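Clerkesine Prep Cell
Two-arm bench for kitchen and shop-floor chores

Home > Products > Benches > Prep Cell

The Prep Cell is a bench for finding out which chores a machine can take over in your kitchen or workshop, and which it can't yet. It comes with two arms, slatted aluminum side rails, a mounting plate and the Mindon control software. It is sold to test kitchens, schools and small manufacturers.

Cutting is the chore we get asked for most. The Prep Cell works with an ordinary kitchen knife, held in a two-finger gripper, over an ordinary cutting board.
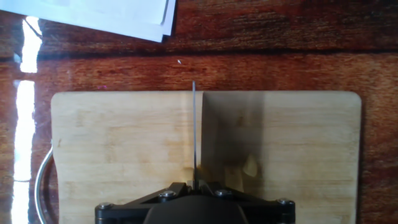 Can it cook dinner by itself?
Not yet. It can do single steps such as cutting, placing and wiping, with a person setting up each one and checking the result.

What it does well

Repeated moves on items that stay put. In our own trials at the Urrutia workshop, placing a part in a tray succeeded 87 times out of 100. Straight cuts through soft food came in at 59 out of 100, and most of the misses were food that rolled or slid. Those figures are from November and we will update this page when we have better ones.

What it does badly

Anything round, slippery or limp. Peeling is not supported. Folding cloth works on towels and not much else. A person with a knife is still faster at every cutting job we have tried, and we expect that to be the case for a while.

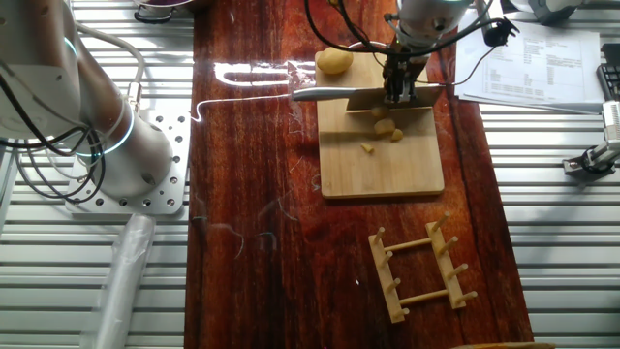
Changing from one chore to the next takes under an hour once the first one has been taught. You move the arm by hand through the task, save the path, and run it slowly before you run it at speed. The second arm can be taught separately or left parked – many buyers start with one.

Notes from setup

Lemlem Araya runs our installations. Her advice is to pick one dull job and stay with it until the numbers stop improving. She also asks that you leave the tabletop you already use in place, so the trials match the room the work will be done in.
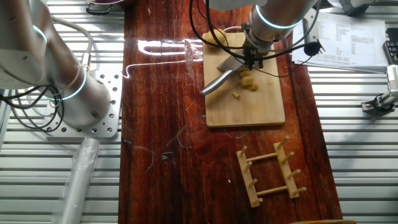 Paths are stored on the controller, which holds over 1,000 of them. They can be copied to another Prep Cell, but the grip positions need to be taught again on the new bench.

In the box
Arms: 2
Two-finger gripper with cable set
Perforated mounting plate
Side rails, left and right
Mindon software, single bench license

Not included: knives, boards, tabletop, keyboard.

Safety
Keep hands off the table while an arm is powered. Blades must be removed from the gripper before teaching a new path – use the blunt Clanditz practice blade, sold separately.

Lead time and pricing on request. Repairs are handled at the Urrutia workshop.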